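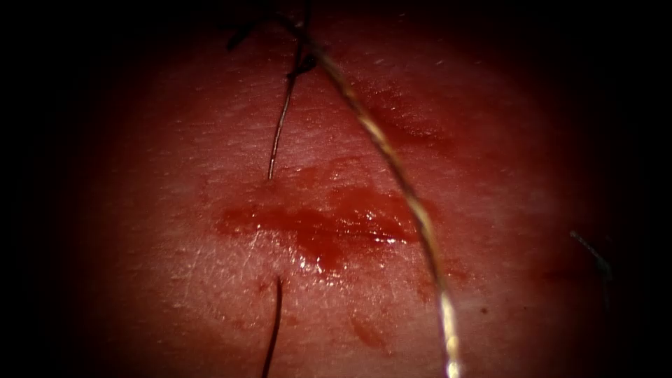
Duvell braided practice suture is a non-sterile thread for suturing and knot-tying exercises on tissue pads and bench preparations. It is supplied in one colour, a light brown, and in three thicknesses. The construction is a plain braid with a light surface finish. Under a bright working light the thread takes on a tan to golden sheen, and the twist of the braid shows as alternating light and dark segments, which helps an observer follow the run of the thread across a moist surface or past a smear of blood. Dark thread remains the usual choice for fixed stitches and marker stitches, and the two can be used together on one pad. A trainee can then tell the thread in hand from the stitches already placed.

Not for clinical use. Not for use in live animals.

Versions

Order code 264: fine. For close work under magnification and for small instrument tips. Cut lengths only.

Order code 323: medium. The general-purpose version and the one held in stock in quantity. Cut lengths or reel.

Order code 178: coarse. For first exercises in hand tying and for demonstration to a group. Cut lengths or reel.

All three are available without a needle. The medium and coarse versions are also available with a curved practice needle attached. The fine version with needle was withdrawn in December and will not be reintroduced in its present form. Customers who need a fine thread with a needle should ask for the Sikder swaged set, which is listed separately.

Construction

The thread is a multifilament braid without a core. The braid is tight enough to hold its round section when pulled over an edge, but will flatten under the jaws of an instrument if held with high force for a long time. A flattened section should be cut off before tying, as it can catch in the throw.

The finish is applied after braiding. It reduces drag through the pad and lets a first throw slide down with moderate tension. It does not make the thread slippery in the hand. Repeated passes through the same pad will wear the finish, and drag will then increase. Replace the thread at this point.

There is little memory from the packing. Cut lengths are wound in a flat figure of eight and come off the card without curling. Reel thread has a slight set, most noticeable in the coarse version, and should be drawn once between finger and thumb before use.

Knot behaviour

The braid gives good friction between throws. A square knot lies flat if the throws are laid in opposite directions and tension is kept even on both ends. Granny knots will hold for a short time and then slip, so the error can be shown to the trainee on the same thread. A surgeon's knot in the coarse version is bulky, and a flat first throw is difficult on a narrow incision. Use the medium version for that exercise.

Tails should be cut to suit the exercise. Short tails tend to splay and fray at the cut end, as with most braids. This has no effect on the knot but can make it harder to inspect. Longer tails are advised where an instructor is going to score the work afterwards.
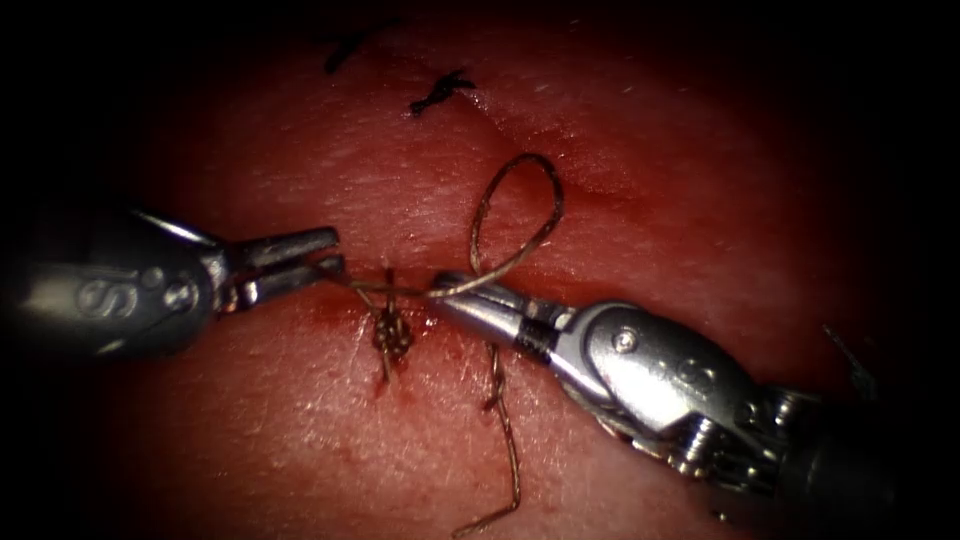 Brown thread tied in a small knot on a tissue pad, with the tips of two instruments close to it.

Handling with instruments

The thread can be tied by hand or with instruments. When tying with instruments, hold the thread near the end and leave the section that will form the knot untouched. Serrated jaws mark the braid more than smooth jaws. Polished metal instruments reflect the working light strongly, and a low angle of light is preferable where the thread has to be seen between two tips. With an overhead view, move the lamp until the glint falls along the thread and away from the jaws.

Do not clamp the thread at the exit point from the pad. The braid will break there first.

Do not pull the thread backwards through the pad by the needle end. The join between needle and thread is made for forward pull only.

Choice of pad

The thread has been used on Wuravgate pads, flat and domed, and on prepared tissue obtained by the customer. On a domed pad the stitch line sits under more tension at the crown than at the ends, and the medium version is recommended. On a flat pad any version may be used. Pads with a closed incision need fewer passes and less thread per exercise than pads with an open one.

Stage blood and coloured fluids will stain the thread. The stain does not weaken it. Stained thread should not be returned to the pack with clean thread, as the colour transfers.

Packing and ordering

Cut lengths are packed in boxes of five cards. Each card is sealed in a plain paper sleeve marked with the order code and the batch letter. Reels are packed singly in a lidded tub with a cutter in the lid. Needled thread is packed on foam, with the needle point covered.

Mixed boxes are not supplied. Training centres that need all three versions should order one box of each under the Evum starter order, where carriage is charged once.

Returns are accepted on unopened boxes only.

Storage

Store dry and out of direct sunlight. Prolonged exposure to sunlight bleaches the brown to a pale straw colour. Keep reels in their tubs. Thread that has been wetted may be dried flat and used again for hand tying, but should not be used again for scored exercises, as the finish will have been partly removed.

Disposal

Unused thread and thread used on synthetic pads may go in general waste. Needles go in a sharps container. Thread used on animal tissue must be disposed of with that tissue under local rules.

Changes to this page

April 2020: order codes updated, note on domed pads added, reel option removed from the fine version.

Contacts

Technical questions: Kirsten Arnardóttir
Orders and carriage: Preben Skov
Samples for training centres: Tove Dalsgaard

Please give the order code and the batch letter in all correspondence. A sample card of the medium version can be sent on request. Samples of the coarse version are sent with needle only if this is asked for in writing.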